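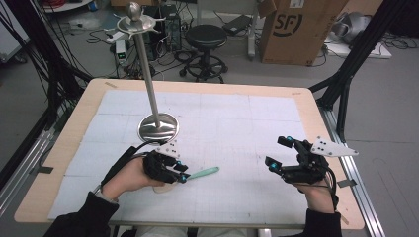

Who can take part in the Lirgate hard water study?

Any adult whose home is connected to the Lirgate or Sanberg supply zone, who expects to stay at the same address until the end of February, and who is willing to keep a short weekly log.

Print this page | E-mail this page

Call for Participants: Scale Formation in Household Kettles and Water Heaters

Posted May 25, 2019

The Idell Water Laboratory is recruiting 300 households for a field study of mineral scale in ordinary domestic use. The study runs for nine months. It covers electric kettles, drip coffee makers and tank-type water heaters supplied from the two municipal zones named above. Participants receive sampling materials, a written report on the water in their own home and a payment at the end of the study period.

Background

Water in the Lirgate zone is drawn from limestone wells and is classed as very hard. Our own samples from the past two winters gave a mean total hardness of 335 milligrams per liter, expressed as calcium carbonate. The Sanberg zone is blended with reservoir water and is softer, but it varies with the season and with the blend. The point of interest is what happens after the water enters the house.

Laboratory tests of scale formation are usually run at a fixed temperature, with a fixed volume and clean heating surfaces. Household use is irregular. A kettle may be boiled twice in succession, left half full overnight and topped up in the morning without being emptied. A water heater may be set back during a vacation and returned to its normal setting a week later. These habits change the rate at which carbonate comes out of solution, and also the form of the deposit. Some deposits are hard and cling to the element. Others are soft, powdery and wash out with the next rinse. We do not have good field data on which habits produce which deposit.

A pilot study with 46 households was completed last year. It showed that the logging method works and that most people will keep it up if a week's entries fit on one page. It also showed that the sampling instructions were too long. They have been rewritten.

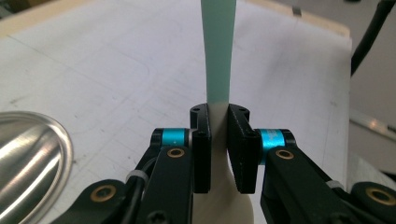 The revised instructions ask for one cold sample and one hot sample per month, both taken from the kitchen tap. The cold tap is run for two minutes before the bottle is filled. The hot tap is run until the temperature is steady to the hand, then the flow is reduced and the bottle is filled to the shoulder. Both bottles are capped at once and labeled with the household code, the date and the letter C or H. Samples may be kept in a refrigerator overnight but should not be frozen.

What participants do

Each household names one person as the log keeper. The log keeper does not have to be the person who owns or rents the home, but must be at least 18 years old and must have the agreement of the other adults living there.

The log keeper records the approximate number of kettle boils per day, whether the kettle was emptied between uses, and any cleaning or descaling. If a descaling product is used, we ask for its type (citric acid, vinegar, sulfamic acid or other) and the quantity. For the water heater, the log keeper records the thermostat setting at the start of the study and any change to it. There is no need to record showers, laundry or dishwashing.

A small metal test coupon is placed inside the kettle for part of the study. It is food-grade stainless steel, weighed before it is sent out and weighed again on return. It is rinsed, air dried and mailed back in the envelope supplied. Please do not wipe it or scrape it. A coupon that has been wiped cannot be used, although the rest of that household's data can be.

Participants should go on using and cleaning their appliances in the normal way. We are not testing a treatment and do not want anyone to change how often they descale. If the kettle breaks or is replaced, note the date and the new model in the log and move the coupon across.

Time required

Log entries took pilot households a few minutes a week. Sampling takes around 9 minutes per month, including labeling. There is one home visit at the start, to record the appliances and the incoming pipework, and a shorter one at the end. Visits can be arranged for evenings.

Who is eligible

A household is eligible if all of the following apply:

- the address is supplied by the Lirgate or Sanberg zone, not by a private well
- an electric kettle or drip coffee maker is used on most days
- the water heater is of the tank type, gas or electric
- the main shutoff valve can be reached without tools
- no move or major plumbing work is planned during the study

Homes with an ion-exchange softener are eligible for a separate comparison group. Places in that group are limited. State on the form whether the kitchen cold tap is softened or bypasses the softener. If you do not know, say so and we will check at the first visit.

Homes with magnetic or electronic scale inhibitors are also of interest and should apply. Leave the unit switched on and fitted as it is.

We cannot accept homes with tankless heaters in this round. The deposits form on a different type of heat exchanger and cannot be compared with the tank data. Filter jugs are acceptable only if the jug is not used to fill the kettle.

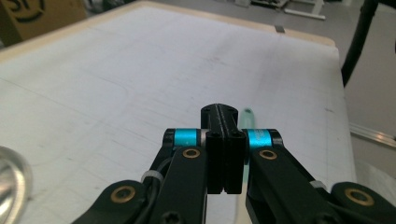 Apartment residents may apply if their unit has its own water heater. Where hot water comes from a shared boiler, the kettle part of the study is still open, and the household is entered under code K only. Tenants do not need their landlord's permission for the kettle part. For the heater part we need a signed note from the owner or managing agent, and a form for this is sent with the enrollment pack.

Payment and results

Households that complete the study receive $300. Those that complete at least half of the monthly samples and then withdraw receive a proportionate amount. Postage is prepaid in both directions.

Each household also receives a report giving total hardness, calcium, magnesium, alkalinity and pH for its own samples, with the zone average alongside. The report includes the weight of deposit on the coupon and a short note on what it consists of. It is not a safety test. We do not measure lead, bacteria or nitrate, and the report should not be used in place of a drinking water analysis.

Anyone who wants the coupon back after weighing may tick the box on the final form. Several pilot households asked for theirs.

Use of information

Names and addresses are held separately from the measurements. Results are published by zone and by type of appliance, never by address. Participants may withdraw at any time, with or without giving a reason, and may ask for data already collected to be deleted up to the point at which the zone averages are calculated.

The study is funded by the Keskin Fund for Domestic Engineering. The fund has no part in selecting households or in analyzing the samples. No kettle or water heater manufacturer is involved.

Selection

If more households apply than can be accepted, places are assigned by street, so that the older cast-iron mains and the newer plastic mains are both represented. Applications from the north side of Sanberg are especially welcome - the pilot had very few. Date of application is not a factor as long as the form arrives before recruitment closes. Households that took part in the pilot may apply again, and should quote their old code.

How to apply

Request an enrollment form from the study office at Idell Water Laboratory by mail or telephone, or collect one from the front desk of either the Lirgate or the Sanberg public library. The form is two pages. Have the following to hand when filling it in: the make and model of the kettle or coffee maker, the capacity and approximate age of the water heater, and a recent water bill showing the supply zone. The capacity is normally printed on the rating plate near the base of the tank. If the plate cannot be read, leave that line blank.

Applicants will be told the outcome in writing. Accepted households are then contacted to arrange the first visit, and sampling materials are delivered at that visit.

Questions about the sampling method or the analysis should be addressed to Mererid Pumphrey, study lead. Questions about eligibility, payment or home visits should be addressed to Ingeborg Bauerfeind, field coordinator. Please give your street name when writing, as most eligibility questions depend on which main serves the property.

Print this page | E-mail this page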